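Home | Projects | Collecting | FAQ | Downloads | Contact

Collecting demonstrations for Clirley: frequently asked questions

Last updated August 6, 2020

These questions come from people who record demonstrations for the Clirley project and from groups thinking about starting their own collection. If you are scheduled for a first session, read the sections on recording and on what to throw away. The rest can wait.

GENERAL

What is Clirley?

Clirley is a set of recorded examples of everyday tabletop handling: picking things up, putting them down, moving cloth in and out of containers, closing lids. Each example is called a demonstration. The demonstrations are used to train a model that looks at camera images and decides how a gripper should move next.

Who runs it?

Kustden runs the collection and keeps the master copy. Kolev does the training. Tekeck built the software that lines up the video with the finger positions and cuts each recording into demonstrations.

How many demonstrations do you have?

The first release has 206 demonstrations spread over 13 tasks. Some tasks have many more than others. The cloth tasks are the largest because they took the most tries to get right. We would like 100 good ones for every task before the second release, and we are a long way from that.

Is 206 enough to train anything?

It is enough to find out whether the recording method works. A model trained on the first release can learn the simpler tasks on the table where they were recorded. It does badly on other tables. More demonstrations from the same table don't fix that, so the next sessions will be held in other rooms.

Do I need to know how to program?

No. You need two working hands and some patience. The session lead starts and stops the software.

SETTING UP

What should be on the table?

Only the items on the task card. Wipe the table first. Keep phones, cups, pens and the task card itself somewhere else. A crumb or a speck won't spoil a recording, but a coffee cup in half of the demonstrations for one task and none of another can teach the model something we didn't mean to teach it.

Does the container have to be in the same spot each time?

No, and please don't try. Move it between demonstrations. Turn it a little. Push it toward one side, then the other. The task card tells you how far you may go. If it says "anywhere in reach," take that literally and include the awkward corners too.

How should cloth be placed?

However it falls. Don't fold it or smooth it unless the card asks for that. Pick it up, drop it, and leave it. If you find yourself arranging the cloth so that it looks easy to grab, pick it up and drop it again.

What about lighting?

Use the room lights you would normally use. Write on the session sheet if the blinds were open. We don't match lighting between sessions, but we do want to know when it changed.

RECORDING

How does one demonstration go?

Start with the fingers open and away from the items. Wait for the session lead to say "go." Do the task at a steady pace. When you finish, open the fingers, move back, and hold still until you hear "stop." Then reset the items for the next one.

How fast should I move?

Slower than you would with your bare hand, but without stopping to think partway through. Pauses are a problem. If you stop above the cloth for a while in every demonstration, the model learns to stop there too, and sometimes it never starts again. Decide where you are going to grab before the session lead says "go."

How wide should the fingers be when I approach?

Fully open, unless the card says otherwise. Close them only when the item is between the pads. Many first-time collectors close halfway on the way in. It feels natural, and it makes for a lot of missed grasps on soft items.

Where do I look?

At the items. You don't need to watch the monitor. We tried having people work from the monitor alone, and they got tired quickly and the motions became jerky. What matters is that the item and both fingers stay in view of the camera at the moment of the grasp. If your wrist is turned so far that you can't tell whether that is true, start over.
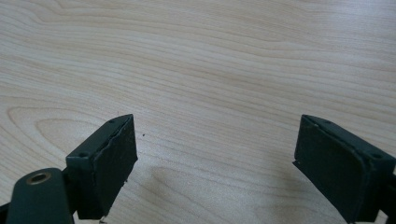 Both fingers in view, with the gap open.
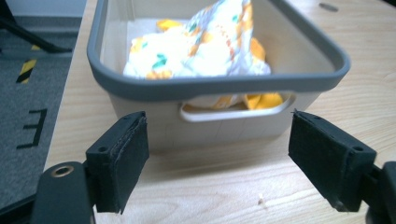

How long is a session?

Two hours, including setup and breaks. Stop earlier if your wrist hurts. Tired collectors produce demonstrations that get rejected later, so nothing is gained by pushing on to the end.

Can I switch hands?

Between demonstrations, yes. During one, no. Note the switch on the session sheet. We have no left-hand demonstrations for five of the tasks and would be glad to get some.

Can two people share a session?

Yes, and it often works better. One person records while the other resets the items, then they trade. The person resetting should step back with both hands clear before "go." Enter both collector numbers on the sheet and mark which demonstrations belong to which number.

What if I drop something?

Keep going if you can recover in one smooth motion. Pick the item up again and finish the task. These recordings are useful, and we mark them "recovered" so Kolev can train with or without them. If the item leaves the table, stop. Say "discard" out loud and reset.

Should I drop things on purpose?

No. Drops made on purpose look different from real ones. We tried a batch of them in April and ended up removing the whole batch.

WHAT TO KEEP AND WHAT TO THROW AWAY

Which recordings are rejected?

A demonstration is rejected if:

- a bare hand enters the view between "go" and "stop"
- the item is hidden for the whole approach
- the task is not finished
- the fingers were already closed at the start
- the tracking jumps, which shows up as a red bar in the Tekeck viewer

Everything else goes to review. The reviewer may still reject it, but you don't need to guess at that during the session.

Should I delete bad recordings myself?

Please don't. Mark them "discard" and leave the files alone. The numbering depends on every file being there. Deleting one from the middle shifts the ones after it, and then the session sheet no longer matches the recordings. We lost most of an afternoon's work that way.

My tracking keeps jumping. What can I do?

Move more slowly near the edge of the table and avoid fast wrist turns. If it still jumps, ask the session lead to run the calibration again. It takes a few minutes. If it jumps after a second calibration, end the session and write down the tool number. The problem is likely with that unit and not with you.

The finger readings look wrong. Is that serious?

It can be. Before each session the lead opens and closes the fingers all the way and checks both ends of the reading on the screen. If the closed reading is off, grasps will look as if they never happened. Nothing recorded with a bad reading can be repaired afterward, so do this check even when you are running late.

Do failed attempts have any use?

Some. We keep them in a separate folder. Kolev has started using them to train a second, smaller model that judges whether a task was completed. They are not included in the first release.

USING THE DATA

What is in each demonstration?

The video, the position of the gripper over time, the opening between the fingers over time, the task name, and a collector number. Your name is not stored with the recordings.

Is sound recorded?

Sound is recorded during the session so that we can find the spoken "go," "stop" and "discard" marks. It is removed before the files leave Kustden.

Can I mix Clirley with my own demonstrations?

You can if your gripper opens to a similar width and your camera sits in a similar place. Convert your files with the Tekeck converter first. Check a few by eye after converting. The most common mistake is a time offset between the video and the finger readings, which makes the fingers appear to close before they reach anything.

How should I split the data for testing?

Split by session, never by single demonstration. Demonstrations from one session share the same light, the same table and the same collector's habits. If some of them are in training and others in testing, your test numbers will be too good.

I found a demonstration with the wrong task name. Where do I report it?

Use the contact page and give the session number and the demonstration number. Corrections are listed on the downloads page, and the old files stay available so that earlier results can be repeated.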